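Skills Block 2: Suturing with Wristed Instruments
Handout for the bench session
Course lead: Ojārs Vītola
Read before you come in. Reading it in the elevator counts, but it shows.

What the session is for

You can already tie a knot by hand. You proved it in Block 1, some of you on a shoelace. This block takes the same stitch and moves your hands away from it, so that the part of you that used to feel the thread tighten now has to watch it tighten instead. Expect to be slower than you were in Block 1. Expect to mind.

The aim is one decent interrupted stitch: needle in at a sensible angle, out where you meant it to come out, thread drawn through, a knot that lies flat, tails cut. Then another. We are not closing a whole wound against the clock, and anybody who starts a stopwatch at the bench will be asked to hand it over.

Before you touch the needle

Set your chair and your armrests first. Every year someone does the whole session with their shoulders up by their ears and then tells me the instruments are stiff.

Find your instruments in the view and keep them there. If you lose sight of a tip, stop moving it. The temptation is to wave it until it turns up, and it does turn up, usually through something.

Check how much thread you have. The Zillolus thread in the drawer comes long. Cut it down. A long tail feels generous for the first throw and after that it is just something else to get tangled in. The Jillovik pads take a needle well in the middle and badly near the rim, so work in the middle.

Holding and driving

Grip the needle with the tips of the jaws, a little past halfway back from the point. Too close to the point and you have nothing left to push with. Too close to the thread end and the needle swivels.

Come down to the surface with the point as near to square as you can manage. Most beginners go in flat, skim along under the top layer and come out with a bite that would hold a postage stamp. Then turn the wrist and let the curve do the traveling. If you shove a curved needle in a straight line it will make a hole the shape of your impatience.

The second instrument has work to do as well. It steadies the edge next to the entry point, then shifts across to receive the needle on the far side. Keep it close. A helper parked on the other side of the field is a spectator.

Thread and loops

More time goes missing here than anywhere else. A loop has to be big enough to pass a jaw through and small enough that it doesn't wander off and catch on a wrist joint. Make it near the incision, over the place where you want the knot. Look at where the thread runs between the two instruments before you pull on anything, and look again at what it crosses.

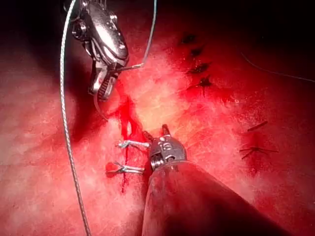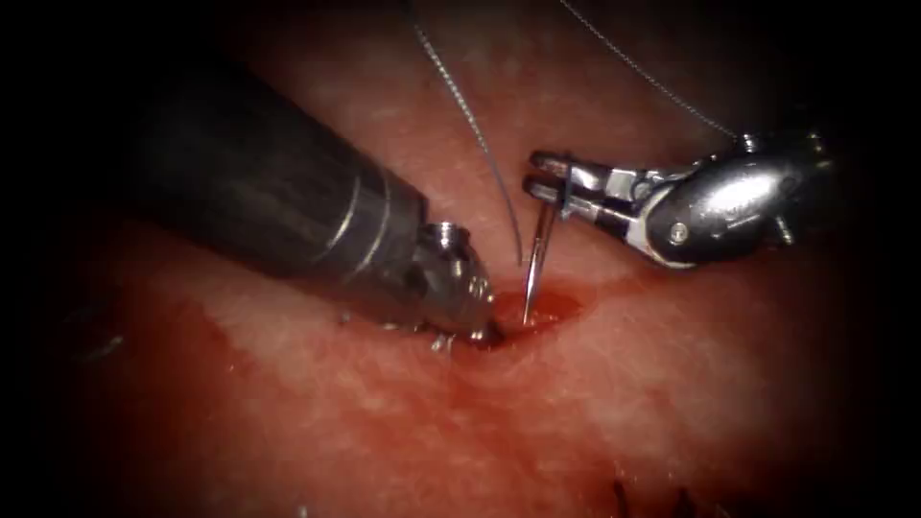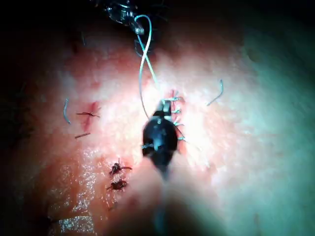
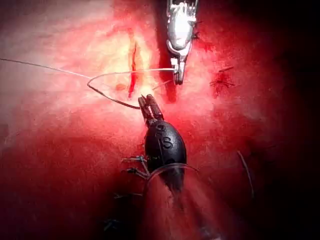

Fig. 2. Suturing with two instruments. The curved needle is seen in the second picture; compare the loops of thread in the third and fourth.

Go back to the third picture once you have tried a throw yourself. The strand crosses over itself to form a narrow loop, and you should be able to trace each side of it down to the lower instrument with a finger. If you can't do that with your own thread, you don't know what you are about to pull tight. In the fourth, follow the thread from the silver grasper, back over toward the left, round the bend, and down to the jaws below. Do it twice. The second time is when people notice which way it went.

Tying

First throw: a double wrap if the edges want to spring apart, a single if they don't. Pull the ends in opposite directions, low and level with the surface. Lifting while you pull gives you a knot that stands up like a small flagpole and comes undone at about the same time as your confidence.

Second throw: reverse the direction. You know this. You will still forget it, so say it out loud. Mumbling is accepted.

Third throw: reverse again, snug it down, stop. There is a school of thought that believes in six throws for luck. It wears out the thread and blunts the point of practicing.

Watch the edges as you tighten. They should meet. If they pucker or roll under, you have gone too far, and since you can't feel the pull through the controls, the look of the edges is the only warning you get. Thread that has been gripped hard in the middle gets a weak spot and snaps there later, so hold it near the end you mean to throw away.

Things I will say at least twice

Tips in view.
Small movements.
Put the needle down before you argue with the thread.
One hand is doing nothing. Which one?
No, it isn't the instrument.

Marking

You hand in your best row of 3 stitches. I look at spacing, how evenly the bites sit on either side, whether the edges meet, and whether the knots lie flat. Tails should be long enough to see and short enough not to reach the next stitch. Speed carries no marks. Neither does telling me about the one you did before I came over.

The practice log goes into Vuseo by the end of December. Write what went wrong and what you changed, in full sentences. "Went OK" has been submitted some 2,000 times in the life of this course and has yet to earn a mark.

Reading

Lukoševičius course reader, the chapter on needle angles. The chapter on knots is good too, though the diagrams appear to have been drawn by someone with three hands.

Bring to the next session: this handout, your Block 1 notes, and glasses if you own them and have been pretending otherwise.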